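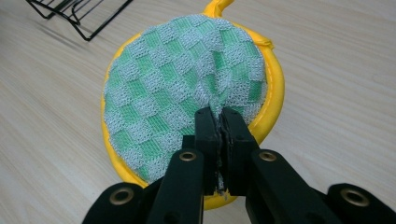
Gripper on the checked round pad, wire rack top left.

Buying a gripper for the kitchen table: what I'd budget for

I've been asked so many times what to spend on a hand-held gripper for recording household jobs that I'm putting it all on one page. My own background is tea towels and casserole dishes, so take this as tips from someone who has bought the wrong thing more than once!

Start with the jobs and leave the catalogue shut. I wrote out every kitchen task we wanted the arm to learn by September – hanging up pot holders, folding cloths, moving things on and off a cooling rack – and only then looked at prices. Half the extras I'd been drooling over fell straight off the list.

Soft things are harder on your budget than hard things. A mug is a mug, but a cloth pad bunches up when you pinch it in the middle, and you get a little point of cloth poking down between the jaws. If most of your jobs are fabric, put your money into the jaw tips and get a spare pair in the same order. Mine came from Lesix and the second set was cheaper bought together. Ask, they don't advertise it.

Now the sums. I had 1600 pounds for the lot. The gripper took 900 of it, and I'd pencilled in the rest for a second gripper without a thought for anything else. Don't do that. Spares, a decent case, storage for the recordings and somebody's time to go through them all come out of the same pot. Chiamaka Garba went through my spreadsheet and moved nearly everything down a line, and she was right (she usually is about money).

Borrow before you buy if you possibly can. Clunov let us have a Geleo for 12 days and I learned more in the first afternoon than from a month of reading. My wrist ached, for one thing. Try it with your own things on your own table, and give it to the smallest pair of hands in the house as well as the biggest.

Buy your props cheaply and buy doubles. Pot holders, dishcloths, sponges, all of it. Pick some with an edge in a different colour from the middle, it makes the recordings much easier to sort through afterwards. A hanging loop is worth having too if you'll ever want the thing put on a hook. I like a mix of textures, smooth and bobbly, and I keep the labels in an envelope so I can get the same again.

Have a look at pivots and screws before you pay. Are they a standard size? Can you get at them with an ordinary driver? Yusri Lau bought one second-hand with a seller's own odd little fixings and had to wait weeks for replacements.

Leave the arm itself till last. I know, it's the exciting bit. But you can get a good heap of recordings done by hand first – we had 301 before we even asked Mendonça for a quote – and by then you know what reach you need.

Keep your receipts in one place, and write on each one which job it was for. I use an old biscuit tin.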